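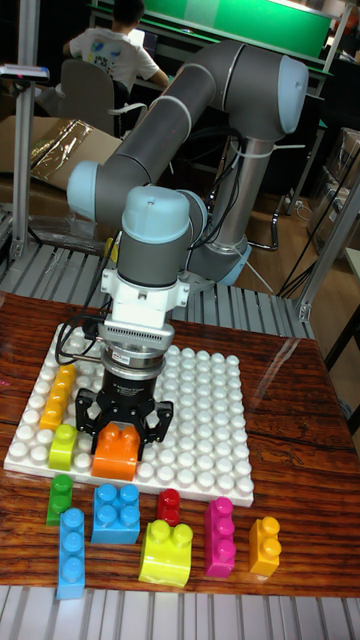
Block Inventory and Table Layout — Notebook Entry

Apr 12, 2017

Entered by: Oliwia Kaczmarczyk
Read by: Ryszard Górecki

Purpose of the entry

To record the present arrangement of the large building blocks on the wooden table, the condition of the set, and the changes to the sorting and storage procedure agreed on Wednesday morning. The previous entry on this subject was made by Zbigniew Malinowski and is still correct with regard to cleaning. Its storage section should be considered replaced.

Arrangement

The white baseplate remains the building surface. Three blocks stand on it: the long yellow-orange block toward the left, the lime-green block with two studs, and the orange block with two studs. The remaining blocks of the working selection are laid out on the tabletop in front of the plate and are not attached to anything.

The loose row, left to right, for anyone who has to lay it out again:

Green, narrow
Light blue, long, lying in front of the green
Blue, square, four studs
Red, small, set toward the back
Yellow to yellow-green, two studs, curved underside
Magenta, three studs
Yellow-orange, two studs, far right

The light blue long block should be placed last. It reaches toward the front of the table and is easily knocked by a sleeve when the others are being set down.

Color names

There has been continued disagreement about the curved block. Ms. Wieczorek's sheet lists it as yellow and mine lists it as yellow-green. Under the ceiling lights it can be read either way, and beside the lime block on the plate the difference is hard to hold in the eye. It will be entered as "curved" from now on, with no color. The same applies to the long block on the plate, which has appeared in three sheets under three names. It will be entered as "long, warm" until the Lirkaleck color cards are returned to us.

The magenta block has been called pink, purple and red in past sheets. Please use magenta only. "Red" is reserved for the small single-stud block.

Condition of the set

The full Grurnance set was counted before the working selection was taken out. The inventory sheet gives 100 blocks. The count came to 97. Ryszard repeated it after lunch and reached the same figure. The three missing are all small single-stud pieces, and the most likely place is the drawer under the window, which has not yet been emptied. I do not want replacements ordered before that has been done.

Of the blocks counted, 38 were washed last week in lukewarm water with dish soap and left to dry on towels overnight. The others were wiped only. A faint film remains on several of the wiped blocks, mostly between the studs, and a soft brush will be needed. The cloths from the Cimska order leave lint and should go to the bench room.

Two long blocks in the storage box have a loose fit. They sit on the plate but lift off with almost no pull. They have been put in a separate bag with a paper label and should not be mixed back in. Heidrun Pichler asked whether the looseness might come from washing them too hot. I cannot say. The water temperature was not written down on either occasion, and a column has been added to the cleaning sheet for it.

Tabletop

The wood-grain surface shows strong glare toward the right side. This has been noted before. Moving the plate further left has helped with reading the studs, and it should stay in its present position. A matte cloth was tried in the previous arrangement and rejected, as the smaller blocks leaned on the folds.

Fingerprints on the table are to be wiped off at the end of the day with a dry cloth. No spray near the baseplate.

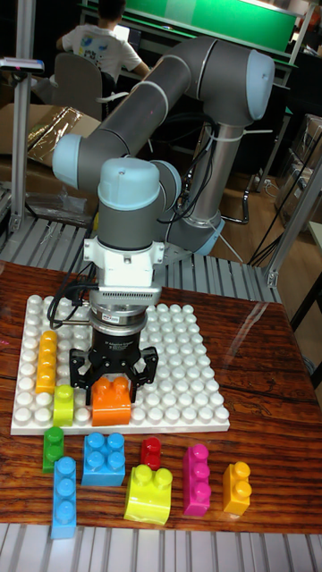
Laskowska Workshop — Materials and Layout Section

Storage, revised

1. Blocks are taken off the plate one at a time, pulled straight up. Long blocks are not to be twisted.

2. The working selection goes into the shallow tray. It is not returned to the main box between days.

3. The main box is sorted by shape first and by color second. The former order (color first) made it slow to find a square block, and it was the cause of most of the recent counting errors.

4. The baseplate is stored flat. It had been kept on its edge behind the cabinet during the winter, and one corner had begun to rise. It has since settled, though I would still like it checked with a straightedge at the beginning of May.

5. Anything found on the floor goes into the dish by the door, not directly into the box. The dish is emptied by whoever does the next count.

Remarks on the layout

The row in front of the plate has been made looser than in the earlier arrangement, where the blocks stood almost side by side. Mr. Malinowski prefers the old spacing for the sake of a tidy table. I have kept the wider one for the time being. Each block can be picked up without touching its neighbor, and the shapes are easier to tell apart at a glance, particularly the curved block and the small red one behind it.

A suggestion was made to line the loose blocks up by size. I would advise against it. People then begin to build from the small end, and the long pieces are left over.

The plate itself has ample room. The three blocks on it are all kept on its left and middle portions, which leaves the right portion free for whatever is to be tried next. Heidrun has proposed a low wall, one block high, using the square blocks as corners. She is to bring a sketch.

Supplies

The supplier's catalog lists a mixed carton of some 1,000 pieces. We have no place to put it and no need for that quantity. A small bag of single-stud blocks would be sufficient, if the drawer turns out to be empty. Oliwia Wieczorek has the order form.

Open points

Empty the window drawer — R. Górecki
Brush the wiped blocks between the studs — O. Kaczmarczyk
Ask for the color cards back — O. Wieczorek
Straightedge for the baseplate, May — Z. Malinowski
New labels for the main box, shape names only, large print. The old ones were written with the green marker and have faded badly on the side facing the window.

Count sheet filed behind the cleaning sheet in the gray binder.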